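会员通讯与邮件送达改善项目 中期进展报告

提交对象:Faletti 基金数字能力资助组
报告单位:Plarnidell 食品文化协会 会员通讯组
报告期:项目第二阶段 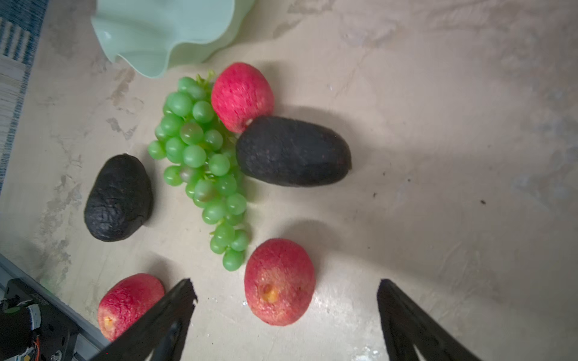 图1 浅色台面上的苹果、牛油果和青葡萄(均为仿真品)

一、先说结论

上一阶段的报告里,我们写过一句“邮件送达情况总体良好”。写这句话的依据,是发信平台首页上那个绿色的圆圈。本阶段我们点开了圆圈,发现它表示的是“发送任务已完成”,意思是我们这边把信交出去了。至于对方的服务器收没收、收了放在哪里,圆圈不发表意见。

因此本报告首先更正上一阶段的表述。准确的说法应当是:邮件发出情况总体良好,送达情况当时不清楚。现在比当时清楚一些,也比当时难看一些,好在难看的部分大多已经有了处理办法。

本阶段完成的主要工作有:发信域名的身份验证、名单清理、退订流程重做、模板精简。尚未完成的是欢迎邮件序列和旧会员唤回,原因见第六节。经费使用没有超支,有一项需要调整用途,见第七节。

二、背景(资助组熟悉的部分可以跳过)

协会的会员通讯每月一期,另有活动通知、续费提醒和不定期的“紧急通知”。之所以给“紧急通知”加引号,是我们翻了过去的存档,其中最紧急的一封是提醒会员讲座换了教室,发出时讲座已经开始。

这些邮件过去从三个地方发出:通讯用 Tavares 平台群发,续费提醒由会员系统自动发送,活动通知则由当时手边有空的人从办公邮箱密送。三个渠道各有一份名单,三份名单互不相识。有人在通讯里点了退订,下个月仍会收到活动通知;他来信抱怨,我们诚恳道歉,并把道歉信抄送给了他早已要求不再接收的那个列表。

项目立项时承诺的目标有两个:一是让该收到信的人在收件箱里收到信,二是让不想收信的人不再收到。后一个目标在申请书里只占半行,做起来占了本阶段将近一半的时间。

三、域名身份验证

立项之前,协会的发信域名只做了 SPF 记录,而且记录里列的是一家我们已经不用的服务商。换句话说,我们正式授权了一家不替我们发信的公司,而替我们发信的 Tavares 平台并没有得到授权。收信方的服务器对此持保留态度,这完全可以理解。

本阶段做了以下事情:

SPF 记录已经重写,删去旧服务商,加入 Tavares 平台和会员系统的发信来源。
DKIM 签名已在两个系统上分别启用,密钥由会员通讯组和网站维护方各保管一份登录方式,不再写在会议室白板上。
DMARC 先以仅监测的策略发布,报告每天寄到专用邮箱。等报告稳定后再逐步收紧。

DMARC 报告是一种供机器阅读的文件,人也可以读,但不宜在饭后。我们用表格工具做了简单汇总,结果发现除了已知的三个渠道之外,还有第四个渠道在以协会名义发信。一阵紧张之后查明,那是几年前装在报名表单上的自动回复,至今每逢有人报名就寄出一封“我们将尽快与您联系”,回复地址是一个已经停用的信箱。该自动回复已关闭。至于当年有多少人在等我们尽快联系,已无从统计。

从办公邮箱密送活动通知的做法也已停止。所有面向会员的邮件现在只走 Tavares 平台和会员系统两处。同事们的反应比预想的平静,只有一位问,如果真的很急怎么办。我们的答复是,真的很急请打电话。

四、名单清理

三份名单合并去重之后,我们先处理硬退信,也就是地址根本不存在的那一类。共剔除地址 141 个。其中一部分是明显的手误,域名后缀少一个字母,或者把点写成了逗号;凡是能从纸质入会表上核对出正确写法的,改正后请本人重新确认,没有自行恢复。

另有 149 个地址长期没有任何打开或点击记录。这里需要说明,打开率本来就不太可靠,有些邮件客户端会替收件人预先加载图片,于是显示“已打开”的人未必看过,显示“未打开”的人也可能在预览窗格里读完了全文。所以我们没有直接删除这批地址,先把它们单独分组,停发常规通讯,准备用一封简短的询问信征求意见。这就是第六节要讲的唤回工作。

清理过程中还发现,名单里有大约 18 个角色地址,例如以 info 或 office 开头的公共信箱。这些地址多数属于合作单位,当初是谁订阅的已经查不到,收信的人也可能换过几任。我们改为给合作单位单独建组,内容减为每季度一次,并在信头写明是发给单位的。

合并名单之后,总人数比申请书里写的要少。申请书上的数字是三份名单直接相加得出的。也就是说,一位热心会员如果既订了通讯又缴了会费还报过活动,在申请书里就是三位热心会员。我们在此一并更正,今后各期报告均以去重后的名单为准。附表格式已相应修改,随财务附件提交。

五、退订流程和模板

原来的退订流程是这样的:点链接,进入登录页;输入会员密码;密码忘了,申请重置;重置邮件进了垃圾箱。走完全程的人不多,剩下的人选择了另一个按钮,也就是“举报垃圾邮件”。从收信服务商的角度看,这就是一家被自己会员不断举报的协会。从我们当时的角度看,退订率一直很低,还为此高兴过。

现在的流程为一键退订,不需要登录,点击后页面显示已退订,并提供一个“只收续费提醒”的选项。邮件头里也加了标准的退订字段,常见邮箱会在标题旁显示退订按钮。上线后的头一期,退订人数明显上升,理事会有人对此表示担忧。我们的解释是,这些人早就想走了,过去只是门太难找。同期的垃圾邮件投诉下降到后台不再亮红字的水平。

模板方面,原来的通讯基本上是一整张大图,正文、标题、活动时间都画在图里。图片加载不出来时,会员看到的是一封空白信,下面有一行协会地址。新模板以文字为主,图片只作配图,每张都填写替代文字。标题里的感叹号从每期平均若干个降为零,编辑对此有不同意见,已记录在案。

我们还改掉了发件人名称。过去显示为“noreply”,现在显示为协会名称,回复地址有人查看。开通后收到的回信,多数是问会费怎么缴,少数是投诉讲座教室的空调,还有一位会员来信说,多年来第一次在收件箱里见到我们,以为协会换人了。

测试环节沿用申请书里的办法,每期发出之前,先寄到一组种子邮箱,查看各家分别把信放在哪里。第一次测试时,有 2 家把信归入了垃圾箱。完成验证和模板修改之后,其中一家已改放收件箱,另一家改放“推广”标签。后者算不算成功,组内有争论。我们目前的口径是单独列为一类,既不计入收件箱,也不计入垃圾箱,免得以后又要写一节更正。

六、未按期完成的部分

欢迎邮件序列原定本阶段上线,现推迟到下一阶段。文案已写好三封,分别介绍会员权益、活动日历和资料库。问题出在第三封,资料库的链接要求会员登录,而新会员的账号要等人工审核后才开通,审核通常安排在星期一。于是在星期二入会的人会立刻收到一封热情的信,邀请他进入一个将近一周都进不去的地方。解决办法有两种,改审核时间,或者让第三封信在账号开通后再触发。我们倾向后者,需要会员系统提供一个状态接口,已向维护方提出。

旧会员唤回同样推迟。前面提到的长期无记录地址,原计划一次性发出询问信。咨询了技术顾问单位 Garnumthorpe 之后,对方建议分小批、隔几天发一批,并且等域名信誉平稳一段时间再开始。一次性给一大群多年不理睬我们的人写信,在服务商看来与垃圾邮件发送者的行为没有什么区别,想来在收信人看来也差不多。询问信只有四句话和两个按钮,一个是继续接收,一个是不再接收。不点按钮的,视为不再接收。

另外,申请书中提到的“个性化内容推荐”本阶段没有启动,我们建议降低它的优先级。现有的会员资料里,兴趣一栏大多填的是“其他”。在弄清楚“其他”是什么之前,个性化只能做到在信的开头写对名字,而这件事上一阶段就出过差错,有一批信的称呼是“尊敬的[姓名]”。该变量错误已修复,模板里也设了缺省称呼“各位会员”。

七、经费与调整申请

本阶段支出主要为 Tavares 平台年费、种子测试服务和 Garnumthorpe 的顾问工时。平台按名单规模计费,名单清理之后降了一档,因此略有结余。这是我们第一次因为读者变少而省下钱,心情比较复杂。

原预算中有一笔“模板插画委托费”。新模板以文字为主,用不了那么多插画,我们申请把其中的一半转作会员系统接口的开发费用,用于上一节所说的账号状态触发。另一半保留,通讯每期仍需要一两张配图,总不能一直用同一批。调整明细见财务附件第二页,请资助组批复后我们再动用。

八、下一阶段安排

DMARC 策略由监测改为隔离。前提是连续几周的报告里不再出现来历不明的发信来源。如果又冒出第五个渠道,时间顺延。

欢迎邮件序列在接口完成后上线,先对新入会者小范围试行。

唤回信分批发出,每批发完先看退信和投诉情况,再决定是否继续。

编写一份内部发信手册,篇幅控制在两页以内。手册要回答的问题包括:谁可以发、从哪里发、发之前看什么、发错了怎么办。最后一项目前写得最长。

送达数据改为每月汇总,口径固定为送达收件箱、推广标签、垃圾箱、退信四类,附原始导出文件,供资助组抽查。平台首页的绿色圆圈今后不再作为报告依据。

九、需要资助组协助的事项

请批复第七节的用途调整。

请确认资助组的收信地址。上一期进展报告我们寄出后没有收到回执,后来在种子测试中得知,当时贵组所用的邮箱服务正是把我们归入垃圾箱的两家之一。为稳妥起见,本期报告除电子版外另寄纸质版一份,两份内容相同,收到任何一份均请告知。

会员通讯组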